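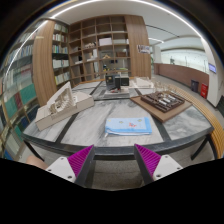 Page modifiée pour la dernière fois en octobre, 16 h 40

Ticket : achat pinces à main, projet Tilleo
Statut : en attente fournisseur
Catégorie : matériel / budget
Priorité : haute (on est déjà en retard)

Problème

Devis De Smet refusé par la compta. 2 461 € sur une seule ligne, intitulée « lot préhension ». Pas de détail, pas de référence par pièce, pas de prix unitaire. Or au-dessus de 600 € il faut le détail ligne par ligne, sinon retour direct à l'envoyeur. Le lot contient pourtant bien ce qu'on a demandé : deux pinces à main complètes, six paires de doigts nervurés de rechange, les supports, la visserie. Enfin je crois, pour la visserie. A vérifier.

Ce qui bloque en vrai : les doigts. La collecte sur textile passe par eux et on n'a pas de stock. Si une paire lâche, on arrête tout. Les pinces, on peut vivre avec l'actuelle encore un moment.

Config actuelle, pour mémoire

Pince à main, supports blancs vissés, doigts magenta nervurés. Tâche : serviette de bébé bleu clair, pliée, à saisir par le bord ou par le dessus. Sur la table en marbre de la salle aux maquettes, entre les rayonnages. Les maquettes restent en place, on travaille autour. Consigne : ne rien déplacer, ne rien toucher, et laisser de la marge côté planche brune.

Essais déjà faits côté achat

1. Redemandé le devis à De Smet avec détail. Réponse automatique. Relance le lendemain matin, réponse humaine cette fois : « le lot n'est pas sécable ». Donc non.

2. Demandé à Enurthorpe s'ils font les doigts seuls. Oui, mais pas le même perçage sur le support. Leur plan montre deux trous, pas au même entraxe que les notres. Il faudrait reprendre les supports, donc impression + temps atelier, donc budget en plus. Mis de côté, pas abandonné.

3. Essayé de faire passer l'achat sur la ligne Premumix. Refus. Premumix c'est du consommable uniquement et une pince n'est pas un consommable. Les doigts par contre... la question est posée, pas de réponse écrite pour l'instant. 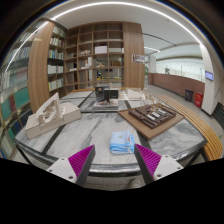
et si la réponse est oui, ça change tout le montage. Les six paires partent sur Premumix, sous les 600 €, bon de commande simple, pas de détail exigé. Reste les deux pinces à passer en investissement, avec un vrai devis. Encore faut-il que De Smet accepte de couper le lot. Retour à l'essai 1, donc.

4. Appel De Smet, 11 h. Ils veulent bien éditer deux devis si on s'engage sur les deux en même temps. Pas d'engagement possible avant l'avis compta. Noté quand même, c'est la meilleure piste.

5. Vérifié si on peut louer. Enurthorpe loue des pinces motorisées sur bras, rien à main. Hors sujet pour Tilleo, on n'a pas de bras et pas la place pour un bras dans cette salle.

Besoin réel, revu à la baisse

Demande de la compta : justifier la quantité. Mes réponses, en vrac :

- deux pinces : une en service, une en réserve. Pas deux équipes, contrairement a ce qui est écrit dans la première version du ticket. Corrigé.
- six paires de doigts : c'est le conditionnement minimum De Smet. On en prendrait moins si on pouvait.
- supports : inclus avec les pinces, ne pas les compter deux fois. Erreur dans mon tableau, le total était faux.
- serviettes : déjà là. Pas à budgéter.
- mobilier : rien. On garde la table, pas d'achat de plan de travail.

Question reçue sur l'usure : non, pas de chiffre. Pas de relevé jusqu'ici. Le tissu c'est doux, mais les doigts appuient aussi sur le marbre quand on va chercher un pli à plat, et c'est plutôt ça qui m'inquiète. Une feuille de suivi est ouverte à partir de maintenant, à remplir en fin de séance : quelle paire, quel côté, état des nervures, photo si doute.

Question reçue sur la compatibilité : les doigts De Smet vont sur nos supports sans reprise, confirmé par écrit. Ceux d'Enurthorpe, voir essai 2.

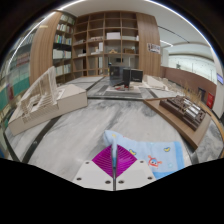
Reste à faire

- Compta : réponse écrite pour les doigts sur Premumix. Relancer, encore.
- De Smet : préparer les deux devis en brouillon, sans engagement. Demander que la visserie apparaisse.
- Enurthorpe : garder leur offre ouverte. Demander le plan coté du support, au cas où l'atelier accepte.
- Moi : renvoyer le tableau corrigé, version sans les supports en double.

Si rien avant fin octobre, on commande les doigts seuls et les pinces glissent sur le budget suivant. Pas idéal mais la collecte continue.

Ajout 17 h 15 : De Smet confirme la visserie incluse. Devis séparés promis pour demain midi. Ticket laissé ouvert.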